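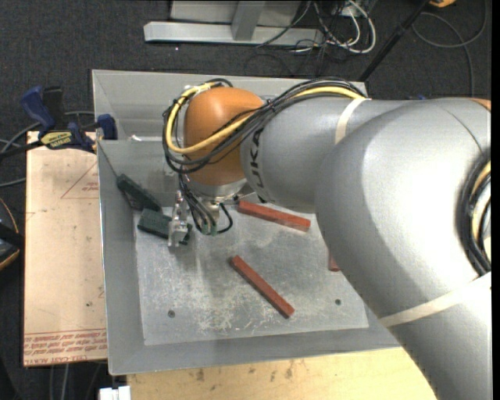
箱の中の緑色のブロックに位置を合わせたグリッパー。黒いケーブルの束と黄色いケーブルは、アームの上から手首の手前のオレンジ色の部分を回っています。

手首のケーブルの不具合について(スカルナウ研究棟だより)

文:キプチュンバ・カリウキ

2022年4月5日の午後、箱からブロックを取り出す作業の途中で、グリッパーの信号が切れました。けがをした人はいません。ロボットのアームにも傷はありませんでした。けれども、信号が切れた後のシステムの動きに問題がありましたので、同じようなセルを使っている皆さんに、起きたことと直したことをお知らせします。少し長い文章になりますが、最後の「お願い」のところだけでも読んでいただけると助かります。

作業の内容は前号で紹介したものと同じです。金属の箱の中に赤いブロックと緑のブロックを向きをそろえずに入れておき、アームが一つずつつかんで、箱の外のトレーに移します。動作の計画を作るプログラムは、私たちが「バクステッド」と呼んでいるものです。グリッパーの開閉は「レイバ」という小さい制御箱が受け持っていて、ここから指の位置の信号がバクステッドに返ってきます。

その日の担当はヤミラ・ソーサさんと私でした。ソーサさんは操作盤の前に立ち、私は隣の机でログを見ていました。最初の40回の取り出しは問題なく終わりました。その次の回で、グリッパーは緑のブロックをつかみ、持ち上げ、手首を回し始めました。そのとき、指の位置の信号が消えました。画面には「グリッパー:開」と出ました。私は指がまだ閉じているのを自分の目で見ていましたから、とても変だと思いました。

悪かったのは、その後です。バクステッドは「開」という表示を信じて、ブロックをつかむのに失敗したと判断しました。そして、もう一度つかみに行くために、アームを箱の中へ戻しました。指の間にはブロックが残ったままです。つかんでいるブロックの端が箱の中の別のブロックに当たり、上から押す形になりました。力の監視が働いて、アームは自動で止まりました。信号が消えてから止まるまで、ログでは9秒です。

ソーサさんは、アームが止まるのとほとんど同時に非常停止ボタンを押しました。後で本人に聞くと、「アームが戻る方向が、いつもと逆に見えたので押しました」という答えでした。正しい判断だったと思います。自動の停止がもし働かなくても、ボタンで止まっていたはずです。

私たちは電源を切り、エルバ・システルナスさんに来てもらって、手首のまわりを調べました。ケーブルはアームに沿って通してあり、途中をクリーム色のバンドで押さえています。このバンドの位置が、前に付けた印から4センチ、手首の反対側へずれていました。そのため手首側のケーブルに余裕がなくなり、手首を大きく回すと、グリッパーの近くのコネクターが引っ張られる状態になっていました。

コネクターを外して見ると、信号のピンのうち2本が少し曲がっていました。手でケーブルを軽く引くと、テスターの表示がついたり消えたりします。この結果を見て、信号が切れた直接の原因はこの接触不良だと考えました。

では、バンドはなぜずれたのでしょうか。これはまだはっきりわかっていません。バンドは8月に付けたもので、そのときの作業記録には、締めた強さについて何も書いてありませんでした。その後、グリッパーの交換のときに一度ゆるめた可能性があります。しかし、記録がないので、私はここで「だれがいつゆるめた」と書くことはできません。記録の用紙に欄がなかったことは、用紙を作った私の責任です。

もう一つの問題はソフトウェアです。オリアナ・オレリャナさんがレイバの設定を読み直したところ、信号が来ないときの値が「開」と同じになっていました。つまり、ケーブルが抜けても、断線しても、画面には「開」と出ます。試験用の台で使っていたときの設定を、そのまま実際のセルに移したことが原因でした。台の上には箱も重い部品もありませんから、この設定でも困らなかったのです。

直したことは次のとおりです。

曲がったピンのあるコネクターは、ケーブルごと新しいものに替えました。直して使うこともできると言う人もいましたが、一度曲がったピンは信用しないことにしました。

バンドは元の位置に戻し、両側に油性ペンで線を引きました。ずれたらすぐに目でわかります。手首側のケーブルは以前より長く残してあります。ただし、長すぎると今度は箱の縁に引っかかります。システルナスさんが手首をゆっくり回しながら長さを決めました。

レイバの返す状態に「不明」を加えました。信号が来ないときは「不明」になり、バクステッドはその場で動作を止めて、人が確認するまで再開しません。オレリャナさんは、コネクターをわざと抜く試験を、アームを低速にして行いました。抜くたびにアームはその場で止まりました。箱の上で止めた場合も、トレーの上で止めた場合も同じです。

まだ終わっていないこともあります。「不明」で止まったとき、ブロックを指の間に持ったままの場合があります。このブロックをどうやって安全に外すか、手順書には一行しか書いてありません。「ブロックを取り除く」とあるだけです。ブレンダ・マルドナードさんが新しい手順を書いていますので、それができるまでは、止まったアームの下に手を入れないでください。必ず担当者を呼んでください。

それから、私たちの設備だけの話ではないと思うことがありました。この件をグレバッハの組立班に話したところ、そちらの検査用のセルでも、センサーのケーブルが抜けたときの値を「部品なし」と同じにしていたそうです。事故にはなっていませんが、すぐに設定を変えると聞きました。

皆さんへのお願い

始業の点検で、アームを動かす前に、ケーブルを押さえるバンドの位置を見てください。点検表に新しい欄を加えました。古い点検表が操作盤の横に残っている場合は、捨ててください。

グリッパーを交換した人は、バンドをゆるめたかどうかを必ず書いてください。ゆるめなかった場合も「ゆるめない」と書いてください。空欄では、後で読む人にはどちらかわかりません。

画面の表示と自分の目で見たものが違うときは、目で見たほうを信じて、止めてください。止めたことで作業が遅れても、班の成績には数えません。これはマルドナードさんとも確認しました。

自分のセルで信号の「来ないときの値」がどうなっているかわからない人は、オレリャナさんに相談してください。設定の画面のどこを見ればよいか、教えてくれます。

セルは現在、速度を下げて運転しています。通常の速度に戻すのは、マルドナードさんの手順書ができて、担当の全員が一度練習した後です。交換したコネクターは私の机の引き出しに保管してあります。曲がったピンを見たい人は声をかけてください。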